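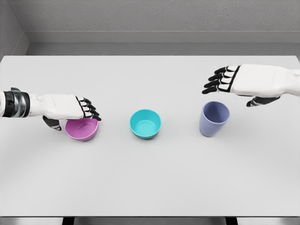

4.3 Loading and Checking a Two-Hand Tabletop Task

This section explains how to load a tabletop task in Tano and confirm that both hand controllers respond before a policy is run. Complete the installation steps in Section 2 first.

1. Start the Tano server and wait until the status line reads READY.
2. Open the Tasks panel and select the bowls and cup task.
3. Set the random seed to 22. The pink bowl, the teal bowl and the cup are placed on the table when the task loads.
4. Set the control rate to 15 Hz for both hands.
5. In the Controllers tab, assign one controller to the left hand and one to the right. Each hand must have its own controller.
6. Select Step and advance the simulation by 300 steps.
7. Open the Contacts view. Contacts are listed separately for each hand.
8. Save the settings under a new name.

Note: A hand held over an object does not produce an entry in the Contacts view. An entry is added only when the simulator reports contact between two surfaces.

Note: Changing the seed after Step 6 resets the task and clears the contact list.

CAUTION: Do not change the control rate while a policy is running. Stop the policy, wait 2 seconds, and then enter the new value.

If a hand does not respond, repeat Step 5 and restart the server. Errors that remain should be reported to Revathi Varma, with the server log attached.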